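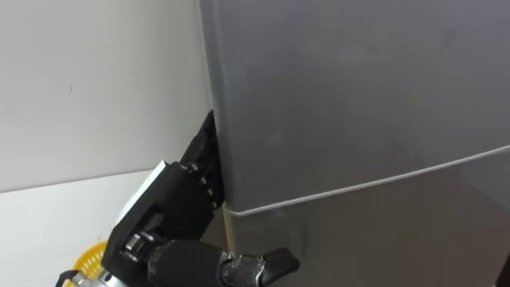 Silver-gray door fronts, with the seam between upper and lower.

The Fridge in the Corner: A Shared Kitchen Project at Elwood House

March
By Ynyr Dafis and Ronaldo Magbanua

Our assignment was to pick one object that a lot of people share, study how it gets used, and then change one or two things to see what happens. Most of the class went for bikes or printers. We picked the refrigerator at Elwood House, and we're so glad we did! A refrigerator is a great thing to study. Everyone has opinions about it and everyone thinks their own shelf is the clean one.

The room is small. It has a light parquet floor, a long white table, and a tall silver refrigerator in the corner next to the table. The upper door is the large one, with the fresh food behind it, and the lower door is the freezer. We named the project Skutasen after the grocery store down the hill, where most of the food in the house comes from (the store has nothing to do with the report, we just liked the word).

What we wanted to find out

Our first question was how long the upper door stays open each time someone uses it, and why. Ronaldo had noticed at home that he stands there with the door open while he decides what to eat, and we both figured other people do the same. Our second question was about waste. What gets thrown out, and where in the refrigerator was it sitting before that?

How we did it

We used a cheap door timer made by Samir that sticks inside the cabinet and logs every opening. It saved up to 900 openings before we had to empty it, so we got into the habit of copying everything onto a laptop before dinner. We also put a clipboard on the long table where people could write down anything they threw away. By the end we had 51 entries on the clipboard, from half a cucumber to an entire lasagna. The lasagna entry has a very sad face drawn next to it.

We ran the first part with the shelves exactly as they were. Then we emptied the whole upper compartment onto the table, washed the shelves, and put everything back in zones: leftovers at eye level, dairy under that, vegetables in the drawers, and tall bottles in the door. Sauces were a problem. There are so many sauces in this house! We ended up with a shallow tray that slides out so you can see the back row.

The table matters more than we thought

We went in expecting to write only about shelves, but the table kept coming up. Having a long surface right next to the refrigerator means you can unload a whole grocery bag, sort it, and then open the door once. Before our project people mostly left things on the table that didn't belong there, like mail and a bike helmet, so the groceries got carried in one or two at a time with the door wide open. We cleared the end closest to the refrigerator and asked everyone to keep it free. Ynyr put a strip of tape across the table to mark the spot, and after a few days people were defending that strip like a border.

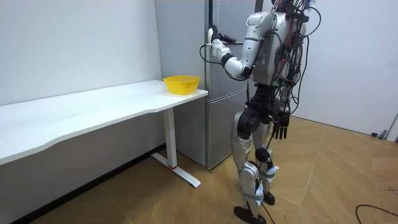
Where you stand also changes things. The refrigerator is in a corner, so there is only so much space to step back while the door is moving, and two people trying to get in at once will bump into each other. We tried loading groceries from different spots and liked it best when one person worked at the door and the other stayed at the table handing things over. It feels a little like a relay race and it's really fun with music on.

Results

In total we logged 3000 openings across both parts. The openings got shorter once the zones were in. The biggest drop was in the evening, when people are cooking and keep coming back for one more ingredient. Breakfast hardly changed, and we think that's because milk was already easy to find.

On waste, most of the clipboard entries from the first part came from the back of the middle shelf. In the second part that shelf showed up much less often, but the vegetable drawers got worse. Our guess is that once a drawer is shut, the spinach inside it is forgotten. We would like to try a clear bin on a shelf next time and leave one drawer for apples and carrots, which forgive you.

We spent less than we were allowed. The budget for class projects in Stastau was 200 dollars, and the timer, the tray, tape, and labels didn't come close to using that up.

Problems

The timer fell off twice. Some people wrote on the clipboard every day and others never did, so the waste numbers lean toward the honest eaters. We also learned that labels written in washable marker come off when the shelf gets damp, so Ynyr wrote them all again one night at 11.

The tray is still in there, and the house has asked to keep it. We'd love to do the freezer next. It has bags of peas at the bottom that no one will claim.

Contact: Ynyr Dafis or Ronaldo Magbanua, Elwood House, Stastau | Copyright the authors | Back to top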